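Home Grippers Stands & Mounts Spares Support Cart

Warrier Hand-Held Gripper Pair

Sold by Nerent. Designed and assembled in Morkthorpe.
$1,793 per pair, left and right. Ships in one case.

You have probably come to this page because somebody upstairs has asked when a robot will be able to put the dishes away. We get a lot of those calls. The short answer is that it depends on the dish, the cupboard, and how you feel about the dish.

The Warrier is the part of the job you can do today. You wear one gripper on each hand and do the chore yourself, with two fingers per side where you used to have a full set. Your robot gets the recordings afterward. You will be slower than you were with bare hands, and you will develop opinions about drawer knobs.

What works, in our experience: picking up a sponge, hanging a mug on a hook, folding a dish towel if you aren't fussy about corners. Shop-floor work is kinder, and parts bins and trays of brackets go well. What doesn't work yet: fitted sheets, wet soap, plastic wrap, and any lid that came from a different container. A policy trained on almost 300 clean runs of one chore will usually do that chore on that table. Move the table and you may be back to doing it yourself.

In the case
Left gripper and right gripper
2 hand straps, adjustable
2 sets of spare finger pads
Charger and cable
Printed setup guide (please read the page on straps)

Good to know
The trigger is set light at the factory. People with strong hands crush things for the first hour and should start with something cheap. Straps go across the back of the hand, snug enough that the gripper stays put when you let go of the handle. Finger pads wear out faster on metal than on wood or cloth, so order extras if you plan to spend March on silverware. The arms and the robot are sold separately, as is patience. The Grastach floor stand fits any camera you already own, though the older model had a foot that people tripped over and we no longer repair it.

Returns are accepted if the grippers are clean. Peanut butter is not clean.

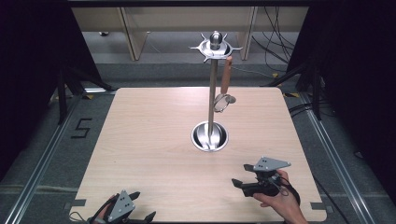 Hanging things up is the chore we suggest for a first week with the pair, ahead of anything involving a drawer. It sounds like a task for a beginner, and for a person it is. With two black fingers on each hand it gets more interesting, especially on a rack whose prongs point in several directions. A small strainer with a wooden handle and a round mesh head makes a good test piece, because it has a little hook tab on the rim and a pole right next to it to bump into. Start with the fingers slightly open and go in slowly. Once you can do it without sighing, press record.

Related items
Warrier finger pads, soft
Warrier replacement hand strap, left or right
Grastach floor stand, current model
Nerent hard case, empty
Nerent charger, spare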